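Search this site
Enter keywords
Search

Ekholm laboratory begins comparison of two-arm grippers

2020-05-22

The Ekholm laboratory has begun a comparison of grippers for two-arm robots at its Velulville site. The work follows a planning stage completed in February and will cover four gripper designs, each fitted in turn to the same pair of arms.

In the main task, the arms place letter blocks in a slotted tray to spell a short word. Each design will be given 353 attempts under the same controller settings, and dropped or badly seated blocks will be recorded separately. 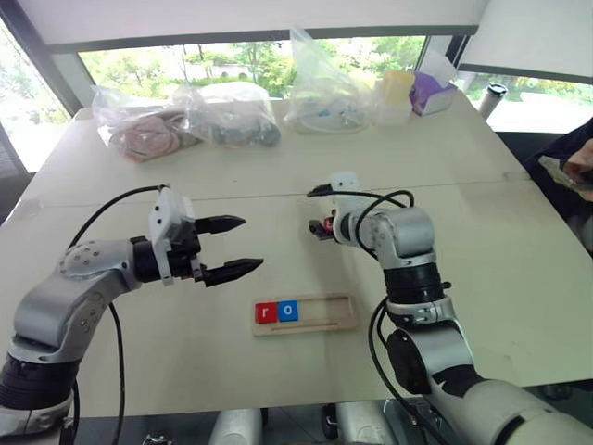

The two-arm station at Velulville, with the letters "r" and "o" in the wooden tray.

Cirilo Figueroa, who leads the study, said that small blocks were a fair test of finger shape. "A gripper may hold a block firmly and still be unable to set it down beside another one," he said. "We wish to know how often that happens, and with which fingers."

A second round, using the Mabula controller, will repeat the task with a time limit of 20 seconds for each block. The laboratory will publish its results together with the full record of attempts. Requests for access to the test plan should be sent to the Brusel office.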